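Tracking down a gripper that drops or drags chess pieces in simulation

My chess arm spent most of January knocking pieces over, and I spent most of January blaming the wrong part of the code. I've had a few messages since then from people with the same trouble, so I've written out the whole hunt in the order I wish I'd done it. You'll need a simulated arm with a two-finger gripper, a board and some pieces, and enough patience to run the same move over and over. I use Relement for the simulation and a little planner of my own called Niken on top, but nearly all of this applies whatever you're running. Menu names will differ, sorry.

What the fault looked like

The job is simple enough. The arm gets told a piece and a square, it goes over the top, comes down, closes, lifts, carries, lowers, lets go. Mine would manage that nicely for a while and then, with no change from me, come down a touch to one side and clip the piece with a fingertip. Sometimes the piece fell over. Sometimes it got shoved half a square and stayed upright, and that was worse, as the planner carried on believing it was in the middle and the next move went wrong too.

I had a log of 2,038 moves from the overnight runs by the time I sat down to look at it properly. I'd been looking at single failures up to then, one at a time, tweaking something after each. Please don't do that. I changed the gripper speed, the closing force, the friction on the pads and the height of the approach, all in one week, and by the end I couldn't have told you which of them had done what.

Step 1: put everything back

Go back to the last settings you trust and save them somewhere you can't overwrite by accident. I keep mine in a folder called Etholm (the name of the first board model I made, it stuck). If you've no trusted settings, use whatever your arm model came with. They may be rotten but at least you'll know what they are.

Turn off any clever recovery too. I had a routine that noticed a missed grasp and tried again with a small sideways wiggle, and all it did was hide the fault on easy squares and make a mess on hard ones.

Step 2: cut the game down

A full board is a terrible place to look for a fault like this. There's too much to bump into and one bad grasp spoils the next three. I took nearly everything off and kept a handful of pieces, with a mix of heights, so I'd see whether tall ones behaved differently from pawns.

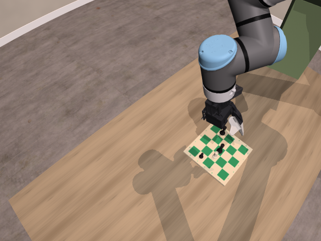 Pick one move and stick with it. You want a start square, an end square and a fixed starting pose for the arm, and you want the piece put back by the simulator between tries so that the arm isn't setting up its own test. I ran mine 15 times from each of two starting poses, one with the elbow well out to the side and one with it tucked in closer to the base.

Write down the actual position of the piece before the grasp, after the fingers close, and after release. The simulator knows all three exactly, it's one of the few real luxuries of working this way, and I'd gone weeks without reading them! I was judging everything by eye from the camera views.

Step 3: is it the plan or the arm?

There are two quite different ways of missing. Either the planner sent the gripper to the wrong place, or it sent it to the right place and the arm didn't get there. They look identical from a distance.

To split them, log the target position of the gripper (the point midway between the pads) next to the position it really reached at the moment the fingers begin to close. Then compare both with the piece.

If the target is off the piece, your trouble is upstream: the board's position, the square sizes, a rotation, that sort of thing. Carry on with step 4.

If the target is on the piece but the gripper isn't, it's the arm. Skip to step 5.

If both are spot on and the piece still falls, it's contact, and you want step 6.

Mine, annoyingly, was a bit of two of them.

Step 4: check the board

My board sits at an angle on the table, and I'd typed that angle in by hand when I first set the thing up. It was slightly wrong. A small angle error does very little near the point you measured from and quite a lot at the far corner, so I had some squares that never failed and some that failed often, and I'd been calling that random.

The check takes five minutes. Open the gripper with nothing in it, send it to a safe height above each of the four corner squares in turn, and compare where it is with the true centre of the square as the simulator gives it. Four numbers. If they're all off by the same amount in the same direction, your board origin is shifted. If they grow as you move across the board, it's the angle or the square size. To tell those last two apart, look at which way the error points - along the line out from your origin means size, across it means angle.

Check which way round you've numbered things while you're there. I once had files running backwards, so the arm would go very confidently to the mirror image of the square I'd asked for. Read the letters off the board model itself and not off your memory of a chessboard. It depends entirely on which side the arm is reaching from.

Once I'd stopped typing the angle and started reading it from the board object, the far corner came right. The clipped pieces didn't stop altogether, though, and I was quite cross about it.

Step 5: give the arm time to arrive

My planner started closing the fingers as soon as the controller said the path was finished. Path finished only meant that the last target had been sent. The arm was still catching up, with the wrist swinging very slightly, and on a long reach it hadn't settled when the fingers began to move.

The lazy fix is a pause, and I'll admit I had one for a few days. It's fine for confirming that this is your fault (put in a great long pause, and if the misses vanish you've found it) but it slows every move for the sake of a few.

Better to wait on two conditions together. The gripper must be within a small distance of the target, and its speed must be below a small threshold. Hold both for several simulation steps in a row before closing. Put a limit on the waiting as well, and when the limit runs out, go back up and report a failure. Don't let it close anyway. I did let it close anyway, in my first version, which rather undid the whole thing.

For the distance, work from the gap you have between an open pad and the side of the widest piece, and use a good deal less than that. I won't give you my number as it's tied to my piece sizes.

Step 6: look at it from the wrist

Up to now it's been all numbers, but contact trouble is much easier to see. Fix a camera to the gripper, looking down between the fingers, and step through the last moments of the approach one simulation step at a time.
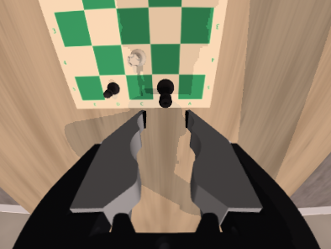

What you're after is which pad touches first. In a decent grasp they touch almost together and the piece hardly moves. If one is early, it pushes the piece over towards the other, and a tall piece caught high up by the early pad will tip before the second one gets there.

Watch the tips too as well as the pads. On a crowded patch of board the outside of an open finger can catch the piece next door on the way down. I had this down as a grasping fault for ages when the piece being picked up was perfectly all right and it was the neighbour getting clouted. If it's happening to you, turn the gripper about its own vertical axis so that the fingers open along the emptier direction, or open them less. I do both. Niken tries a few rotations for each move and takes the one with most room beside it.

Shadows fooled me once or twice in this view. A dark edge across a square can look just like a pad touching when there's still daylight between them. If you're unsure, switch shadows off for the debugging run, or have the simulator draw its contact points and trust those.

Then there's the closing force. With mine set too high the piece would squirt out of the pads like a wet bar of soap, which is a physics step problem as much as a force problem. Turn the force down first. If that gives you a weak grip that slips on the lift, bring the force partway back up and make the physics step smaller. Change one, run your test, write it down, then change the other.

Step 7: don't let one miss become five

Even with all of that done you'll get the odd miss. The bit I'm most pleased with is boring: after every release the planner now reads the true positions of all the pieces and compares them with what it believes. If any piece is out of place by more than a quarter of a square, or lying down, the run stops there and saves everything.

Before, it would plough on. I found one run where a pawn had been nudged early and 13 more moves were played around its imaginary position, with the arm sweeping through pieces it thought were elsewhere. In a simulation that costs you an evening. If you've any plan to move to a real arm, get the stop working first, and test it by tipping a piece over yourself in the middle of a run. Put a limit on the contact force at the fingertips as well, so that it halts when it presses on something it didn't expect to meet.

Running the long test

When your short test passes from both poses, spread it out. I wrote a list of moves that visits every square, near corner and far corner, with short pieces and tall, and ran 1,000 of them overnight with recovery still switched off. Sort the failures by square first, then by piece, then by arm pose. If they bunch up in any of those, go back to the matching step. Squares mean step 4, pose means step 5, piece means step 6.

Only switch the recovery routine back on after that, and log every time it gets used. I look at that log more than the failures now.

A few odds and ends

If your arm model came from a converted file, check the gripper's centre point. Mine was fine, but a reader using the Nigam hand model found that hers was set at the flange and every grasp was out by the length of the fingers.

Lying pieces are a separate job. The approach above assumes they're upright and I haven't got a good answer for picking up a fallen one near the edge of the board. I'm trying a side-on pinch at the moment and it's not going well.

Save your random seed with each run. I forgot on two of the long ones and had to do them again.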